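Why every town should have a shared workbench

When I moved out of my parents' house I had a screwdriver set, a tape measure and a borrowed drill. I also had a flat with a kitchen table the size of a tea tray. If I wanted to cut a shelf to length I did it on the stairs, with one foot on the wood and the neighbours stepping over me. That was twelve years ago. I have a bit more room now, but most of the people I know still don't, and I think we should stop treating a place to make and mend things as a private luxury.

We accept that a town needs a library. Few people could afford to own every book they might want to read, so we keep them in one building and share them. The same argument works for a solid bench. It costs a fair amount, it takes up space, and most households would use it for a few hours a month. It makes very little sense for each of us to buy one, and it makes even less sense for most of us to go without.

In Drinby, where I live, the nearest place where a member of the public can use a proper bench is a private workshop at the far end of the Tesuver estate. It is a good workshop. Membership is £470 a year, and you have to do a paid induction on top. I don't blame the owner for that. Rent has to be paid, blades wear out and insurance is dear. But £470 is a lot of money for somebody who wants to reglue two chairs, and so the chairs go to the tip.

I know about the chairs from Agustina Aravena, who runs the furniture charity on Mill Road. She told me that much of what she is offered has one thing wrong with it. A leg is loose, a drawer runner has come off or a hinge has pulled out of the chipboard. Her van can't take it all and she hasn't the people to repair it. Most of the owners could have done the job themselves in an afternoon if they had been able to put the thing down on something flat that didn't wobble and clamp it overnight.

That word overnight matters. People who write about repair tend to talk about skill, and skill is part of it, but time and space are the bigger part. Glue has to be left alone. Paint has to be left alone. In a two-room flat with children you cannot leave anything alone, and the job has to be finished and cleared before tea. 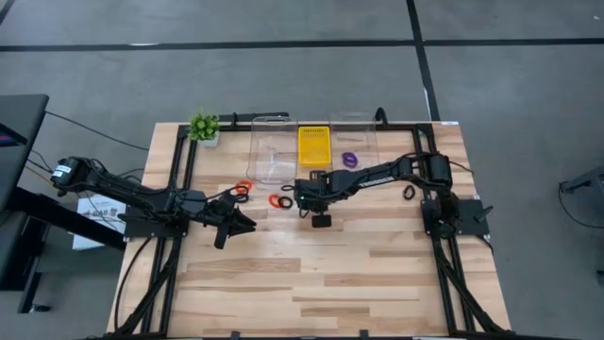 The usual reply is that people wouldn't use it. I have heard this from two councillors, and both of them said it with great confidence. Our library offered a sewing machine for use on the premises last winter, and it was booked up until March. Nobody had asked for it beforehand because it hadn't crossed anyone's mind that a library might have one. Demand is hard to measure for a thing that has never been on offer, and a questionnaire won't tell you much.

The second reply is about safety. This one deserves a proper answer, and mine is that we should start small and leave out the dangerous machines. I would not put a table saw in a public building. I would put in a heavy table, a vice, some clamps, hand saws, screwdrivers, a cordless drill and good lighting. With those you can do most of what a household needs. A person can hurt themselves with a hand saw, of course. They can also hurt themselves on the climbing frame in the park, and we have managed to insure that.

Behrouz Mirzaei, who taught woodwork at the secondary school until the subject was dropped, thinks I am too cautious here. He would have a pillar drill in from the first day and would teach anyone who turned up how to use it. He may be right. I would rather see the doors open with a modest set of tools than see the whole idea held up for three years over a risk assessment. Machines can be added later, when there is somebody paid to look after them.

I do say paid. A good many schemes of this kind have started on goodwill and closed when the one keen person moved away or had a baby. The workshop in the old Núñez bakery went that way. It opened to a nice piece in the local paper and shut within two years, and the tools were sold off to cover the electricity. If the bench is worth having, it is worth a part-time wage. A library assistant isn't expected to work for nothing, and the person who hands out the chisels and sweeps up shouldn't be either.

As for where to put it, we have the rooms. The ground floor of the Drason building has been empty since the carpet shop left. It has level access, a sink and a loading door, and the council already owns it. Some 100 households live within a few minutes' walk, nearly all of them in flats with no garage or shed. Open it in the evenings until nine. Charge a couple of pounds a visit, and nothing for those who can't pay. Give people a shelf with their name on it where a half-finished job can stay for a week.

I don't claim this would change the world. It wouldn't do much for the amount we throw away as a country, and most people would still buy a new chair when the old one broke, as I have done myself. But there are many who would like to mend the old one and have nowhere to do it. They pay the same council tax as those of us with a garage.

The budget consultation closes in December. There is a box on the last page for other suggestions, and I have filled mine in. I would ask anyone who has ever sawn a shelf on the stairs to do the same.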